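Reading time: 2 min

The Case for the Shared Bench

Public discussion of robotics tends to assume that useful machines come from large laboratories with large budgets. The members of the Unden workshop have spent the winter testing that assumption, and this essay argues that communities should give more room to such efforts.

The workshop's present undertaking, known to its members as Grernis, is a hand-held gripper intended for ordinary household objects. It is built by people who hold other jobs. Gobnait Dolan, who leads the build, set a limit of $700 on parts at the outset and has kept to it. Of that sum, $500 went to motors and bearings, and the remainder to plastic stock, fasteners and printed marker cubes.

It is fair to ask what a modest group can add to a field in which firms such as Rateck and Kárason already sell finished equipment. The answer lies in the setting. A commercial gripper is commonly judged on a clean bench against rigid test blocks. A shared workshop has a sink, a counter and other people going about their business. Soft goods are part of daily life, and a tool that crushes or drops them is of little use to a household.

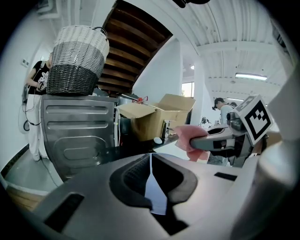

OPINION | TECHNOLOGY AND COMMUNITY

A piece of pink foam sponge is a demanding object for a jaw. It gives way under pressure, it has no firm edge, and it hides a poor grip until the moment it is moved. The workshop adopted soft items as its standard early on, and the design changed as a result. Two earlier jaws were set aside because they performed well only on hard parts.

Critics will note that home builds are seldom documented well and that their results are hard to repeat. The criticism has merit. Ultan Lynch, who maintains the group's records, has answered it by requiring a written entry for every change to the jaw, including changes that were later reversed. Larger organizations would benefit from the same discipline.

There remains the matter of safety and cost. Shared premises must be insured, and members must be trained before they use powered tools. These obligations are real, but they are also familiar. Towns have met them for years in woodworking rooms and community kitchens. A robotics bench should be held to the same standard and should be offered the same support.

The group will decide in April whether to publish its drawings. It should do so, and local authorities should consider what a small grant for materials might return.

11 March 2024

We use cookies to improve your experience on this site. By continuing to browse, you accept our cookie policy.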